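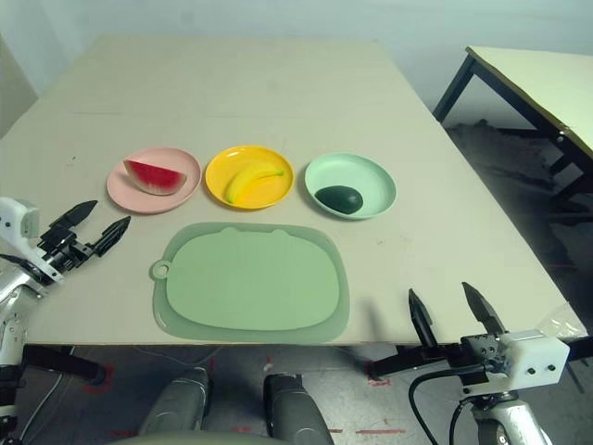
Hi again from the play kitchen! I owe you a proper account of how the toddler snack-time set is coming along, and I'm going to do it the way I did the last one, by just telling you what we've got and what we haven't. The big change since spring is that we finally dropped the sectioned tray. It was a pain to store, the kids tipped everything into one pile, and the parents at the Suletti playroom kept asking where the lid was (there was never a lid). So now it's one food, one plate, and each plate has its own color: the watermelon slice goes on pink, the banana on yellow and the avocado on mint green, with the green silicone mat in front to give a child a place of their own at the table. I love that mat. It has little bumps along the top like an animal's ears, and we've had long arguments over which animal. Bear is winning.

Money first, because I know you'll scroll for it. Of the grant we've spent 2,786 dollars so far. Most of that went on the plates and the play food for the lending boxes, and a chunk went to Garker for the storage bins, which I grumbled about last time and still think were overpriced. They stack well, I'll give them that. Shipping on the second order came in higher than the quote and I've asked for the difference back. No answer yet.

We have 11 boxes packed and labeled. Four are out on loan at the moment, and the rest are on the shelf at Derese waiting for the printed cards. The cards are my fault. I rewrote them after the proof was done, since the first version told parents what to say almost word for word and it read like a script for a very dull play. The new ones just have a few starters: which one do you want, who's this for, can you put the banana back on its plate. Kidus Teshome tried them with the morning group and says the putting-back one gets the most use by far, which I would not have guessed.

A few things on the food itself. The watermelon is the favorite and always has been. The wedge is easy to spot from across the room, and there's a lot of pretend biting. The banana mostly gets used as a phone. The avocado is the slow one! It's dark green and oval and plenty of the little ones had no idea what they were looking at, so it's been called an egg, a potato and a mouse. I wanted to swap it for an apple, Kidus wanted to keep it, and after watching a few sessions I've come round to his side. They ask about it. An apple they'd just pick up.

What hasn't gone well: the Plornska order. We were supposed to have the cloth napkins by now and we don't, and I've stopped promising a date to the playrooms. If they aren't here by August I'd like to cancel and put that money into spare plates, if you're okay with that. We've lost 2 plates from the loan boxes already, both yellow, and a box with a missing color doesn't really work for the matching part.

Next up is getting the cards printed, sending out the shelf boxes, and writing up the cleaning sheet. I'd also like a second round of parent notes before I change anything else. Tell me about the napkins when you get a chance.

Last updated: August

Comments

playroom_jo: Our box came back with the banana missing and then it turned up in someone's boot. All present again.

Marisol T.: Team bear. Could the cleaning sheet say whether the mat can go in the dishwasher?

grandpa_wes: My granddaughter says the avocado is a turtle asleep. Please don't swap it.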